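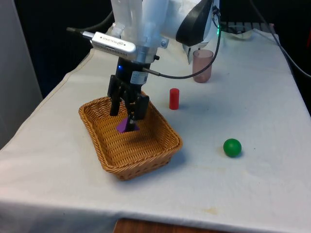 Gemma Treloar reckons the bunting is what makes or breaks a street party, and after seven summers of stringing it across Merineck I'm with her all the way! Ours goes up for the harbour parade, 400 metres of it, and it comes down salty, faded and knotted like old fishing net. So, a few things we've learned about keeping it bright for next year.

Wash it before you store it. Cotton flags go in a pillowcase, tied at the neck, on a cool wash with ordinary powder. Keep reds apart the first time (my white ones went a lovely pink, and they've stayed pink).

Dry it full length if you possibly can. We zigzag ours along the fence behind Parno Road and it looks so cheerful that people ask what the occasion is.

Mend as you go! A loose flag takes two minutes with a needle and strong thread. Bias binding is far better than string for the top edge, it hardly stretches and it's kinder to the hands.

Wind it on to a flat piece of card, never round your elbow. Cut a notch at each end to hold the tails, then write the length and the street on the card in thick pen.

For paper lanterns, fold them flat, slip them between sheets of newspaper and keep them somewhere dry. The loft is fine, the shed isn't.

Spare fabric is always welcome, stripes especially. Leave it in the box by the Kuveck Lane noticeboard any time before six in the evening.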